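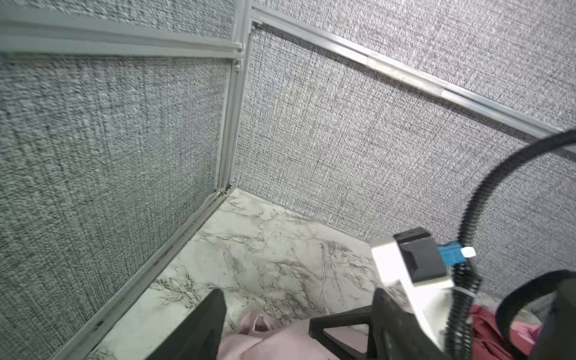
The corner, with the pink thing.

February 18, 2019

Nevzat calls it a fitting corner. I call it two gray panels and a post. We have been over this enough times that I'm writing my side down, because he has the louder voice and will remember it his way by summer.

The panels are the ones he ordered from Primgate. I wanted plain painted board, which you can wipe with a wet rag and forget about. He wanted the gray weave, on the grounds that it looks calm. I don't know what a calm wall does for anyone choosing a blouse. What I know is that it is coarse, with dark and light threads all through it, and that anything knitted which brushes against it is going to catch. He says he rubbed a sweater on the sample and nothing happened. Whose sweater? He couldn't tell me. I rubbed my own sleeve on it this morning and got a little tuft of fuzz, which I put in an envelope and wrote the date on. He thinks this is petty. It is petty, but I have the envelope.

The aluminum I will give him. It goes up straight, the rails along the top meet the post properly, and I leaned on it harder than a customer would. But the long rail on the right has a joint partway along it where one bit looks brighter than the rest. I asked if it was always going to be like that. He said it would dull down. Everything Nevzat buys is going to dull down or settle in or soften up, and then we've had it two years and it is just as it was, except that I'm used to it.

The bill was 841 before delivery. Yalçınkaya quoted us less for a plain curtain on a ring and threw in the ring. I found that quote again tonight in the drawer with the batteries, and I have left it on his side of the desk.

Then the floor. White with gray and brown veins, supposed to pass for marble, and I've no idea who it is supposed to fool. My complaint is a practical one. Those brown streaks hide everything. I bent down twice in the afternoon to pick up a thread and it was a vein. And the channel along the foot of the left panel already has specks and grime down in the groove, where a broom can't reach. I went at it with a toothpick for a while, then with a damp cloth wrapped around the toothpick, then I made tea. Nevzat says a vacuum with the narrow nozzle will do it. We don't own the narrow nozzle. It was left in the Clidavton place when we moved out in September, along with the good step stool, and I said at the time that we would want both.

So, the pink thing. Pale pink, soft, in a crumple down on the floor. My first thought was that it had come out of the Veltholm box, the one with the lot number 2263 on it that was meant to be all scarves and wasn't. Nevzat thinks it's a baby's something. I held it up later by two corners and I'm still not going to commit myself. It has no label in it. If it is a scarf it is a poor one, and if it is a baby's something then why is it in with the scarves? I would like one supplier, one time, to send a box holding what the paper on the box says.

Tuncay Yazıcı came by before supper to look at the corner, and of course he liked it. He likes everything on the first visit. He stood there running his hand down the weave and saying it was very professional, and Nevzat looked at me over his shoulder. I asked Tuncay if he'd care to clean the groove. He laughed, so I suppose that was a no.

He did ask one useful question, which was where people are meant to put their things while they try something on. There's no hook. You can't put a nail in woven stuff without it looking like a nail in woven stuff, and Nevzat doesn't want holes in the aluminum. He is going to think about it. I have heard him think about a shelf since we opened.

The pink thing is on the chair by the till, folded, so that one of us has to decide. I've priced it at 9 and will be surprised if it goes. Nevzat wanted 12.

Must ask for the nozzle. Must not offer to fetch it myself.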